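4.3 Setting up a sprint board in Wekley

Posted Apr 10, 2021
2 comments

Before you start, make sure your account has the Project Lead role. Team members can move cards but can't create boards.

1. Open Projects and select the project you want.
2. Click Boards, then New Board.
3. Enter a name and pick a sprint length. The default is 2 weeks.
4. Under Columns, keep the standard set or add your own – each column name can have up to 75 characters.
5. Click Save. 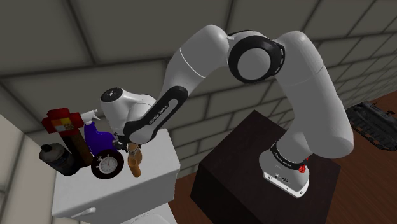 Note: The sprint length can't be changed once a sprint is running. Close the sprint first, then edit the board settings.

6. To bring in an existing backlog, click Import and choose your CSV file. One file can hold up to 2,060 items.
7. Match the file's headings to the Wekley fields and click Run Import.

Caution: Importing twice creates duplicate cards – there is no undo. If an import stops with error 882, check for blank titles before you try again.

Shares: 75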